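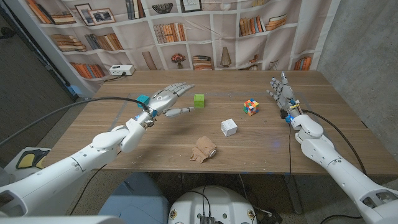 2 min read

Ro-un Sung
25 January 2023

A thread on what the new arms have changed at Climonow, where I've worked the returns bench since October before last. People keep asking, so I'll put it in one place.

My old job was sorting. A tote comes in, you pick out each item, decide what it is, put it in the right bin. On a full shift I handled nearly 1,000 pieces. My thumbs hurt most nights.

Now the two-armed units do the easy part of that on the main line. I'm on the practice table, which is a plain wood top with tape marking out the work area. Two arms, a hand with proper fingers on each.

The objects on the table look like somebody emptied a toy drawer. A small green cube, a Rubik's cube, a white cube, something tan and crumpled. They're picked for being different to hold.

Hard-sided stuff is quick to teach. Anything soft takes ages. You grab it in the same place twice and it folds differently. Anyone who has sorted returned sweaters could have told them that, and a few of us did.

The day goes like this: set the table, run the pick, write down what the hand did, move things, run it again. We log it in Bistura. The log for this table is at 1,804 runs as of this morning.

Pay. I went up one grade when I moved over. The people still on the line did not, and they now get only the items the arms reject. That means torn bags, leaks and tangled cords all shift long. The pile is smaller but every piece in it is a pain.

We were 12 on returns. Two moved to packing at the Manolakis building and one left. No layoffs so far, but the empty spots haven't been filled either. I'd like management to say plainly whether they will be.

What I miss is talking. On the line you could chat across the belt all day. At the table I mostly watch fingers — hours of watching fingers — and my eyes are tired now where my hands used to be.

What I don't miss is the lifting.

Someone asked if I'm training my own replacement. Partly, yes. I asked for the Drostico maintenance course in writing and got a yes for the spring group. If you're on a line where these are coming in, ask early and get it in an email.

Replies are open. I can't answer anything about the software side.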